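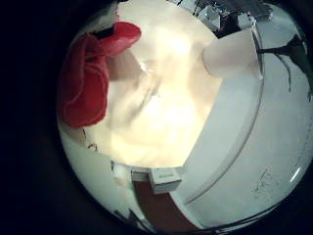
Re: [Gulmont Quilters] Washing fabric before you cut it?

From: Conceição Matos
To: the Gulmont Quilters list
January 2019

Hi all,

Sorry for the slow answer, I've been digging out the sewing room and only just caught up on my mail. Teixeira wrote:

> I bought a pile of cottons at the Torkdale sale and my sister
> says I have to wash every last piece before I cut. Is she right?
> I'd love to skip it. Also, does anybody know what to do
> about reds? I lost a whole baby quilt to a red border once
> and I'm still sore about it.

Your sister and I would get along! I prewash everything except precuts (those little squares turn into a ball of string in the machine, ask me how I know). Cotton shrinks, and two fabrics off two different bolts never shrink by the same amount. Some people like the crinkly look you get when the finished quilt shrinks all at once, and that's fine, but I don't want it on a bed quilt I spent all winter on. 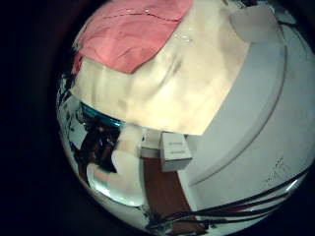

I don't fuss over it much. Warm water, a little plain detergent, no softener, and I snip a tiny triangle off each corner so the edges don't fray so badly. Then into the dryer on medium, and out while it's still a bit damp so the iron can do its job.

Now, reds. Wash them by themselves, and then wash them again. After that I put a scrap in a jar of hot water with a bit of white muslin and leave it for 12 hours. If the muslin comes out pink, back it goes. I had a Dirkar batik that took 2 weeks of this before I gave up and made a tote bag out of it — a bag doesn't have to sit next to anything white.

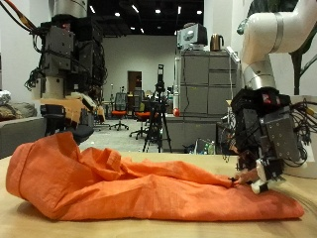
Archive page last modified: January 2019, by the list owner

One more thing for Teixeira: that baby quilt may not be lost. Soak it in the tub in very hot water with a good squirt of dish soap, enough water that it floats free, and change the water when it colors up. Mine took four tubs, but the cream blocks came back nicely. Don't put it in the dryer first, whatever you do.

If anybody wants the handout on color bleeding from the Torkdale class, write me off list and I'll send it over.

Conceição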